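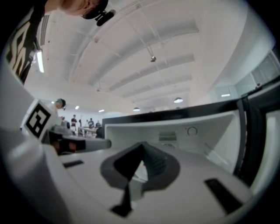
How do you stop Skuvel from dropping the gripper pose when the marker tilts away?

Raise the hold window in the tracker config from 9 to 15 ticks, then restart the node. Skuvel coasts on the IMU during the gap – up to 12 ticks is safe for slow motion. Replay one log before recording more.

Comments (2)

Natsumi Sasaki: Works on Jivton too, but the key is hold_ticks there.

andstead_dev: Replayed 2,849 poses at 15. Two jumps left, both at startup – clearing the filter state fixed them.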